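The Inventory at Wostthorpe

The instructions from Rasden ran to 40 pages and allowed no abbreviations. Every article in the residence was to be entered once, in the room where it was found, with its condition stated in plain terms. Anjana Howlader had completed four rooms by noon on Friday and had reached the kitchen, which the previous register dismissed in a single line: "Sundries, wood."

She did not consider this adequate. She sharpened her pencil, opened the register at page 296, and wrote "Kitchen" at the head of the column.

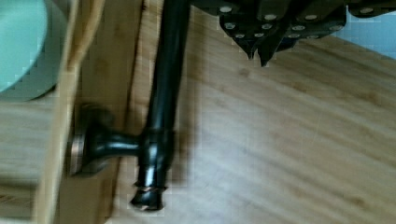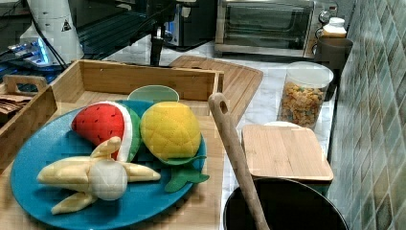 The dark rod on its round mount she entered under Fittings. The plate of felt fruit presented a greater difficulty. Provisions were to be listed separately from Furnishings, and the form made no allowance for a banana that had been peeled by a seamstress. She wrote "Fruit, felt, on blue plate" – and left the category blank.

Roy, reading over the entry that evening, remarked that a blank would be sent back from Rasden within the week, and that the old household had always counted the fruit as guests. Anjana asked under which heading guests were recorded. He said there had never been one, and that they had simply been given a plate.

She ruled a new column beside Furnishings and began to letter its title.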